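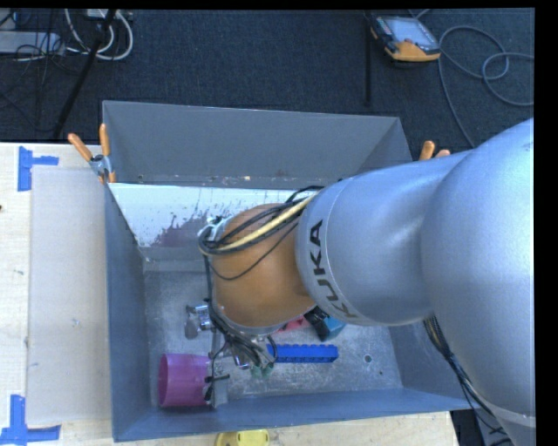
3 min read

Monday, bin notes

Grey bin stays on the pale wooden table for now. It is the taller-walled of the two we have. The base is metallic and already scuffed, so fresh marks will not show up against the old ones – if we want to track wear, a sheet of paper has to go down first. Left it bare today.

Contents: mixed small items from the Brinis box, including the blue brick and the purple cup. Everything goes in by hand and is not arranged. Items that settle against a wall stay there. Squaring them up makes one session look easier than the next and the notes stop being comparable.

Weights, whole set on the Atmont scale: 3,032 g with the bin, 2,804 g last time with the older, lighter bin and the same items. Difference put down to the bin. Should weigh each bin on its own and write the figure on masking tape underneath.

Table: one leg was short and rocked when leaned on. Packed with card, 8 layers, which holds but will compress. Heltier sell screw-in feet in packs of 50, far more than needed. Ask Mfinanga stores for four loose ones before ordering.

Floor: cables and equipment still on the carpet behind the table. Grey cable on dark blue-grey carpet is hard to see with the side lights off. Light tape along the walkway side, and coil whatever is not plugged in.

To do:
– tare both bins
– feet for the table
– tape for the floor
– second cup, same size, different colour. The purple one is used in every set and I would like a spare before it cracks.

Bin goes back under its lid at 17:30. Items stay inside it overnight.

Recent entries
Scale drift after moving benches
Labels that survive wiping
Brinis box: contents list, revised
Shelf heights in the Mfinanga store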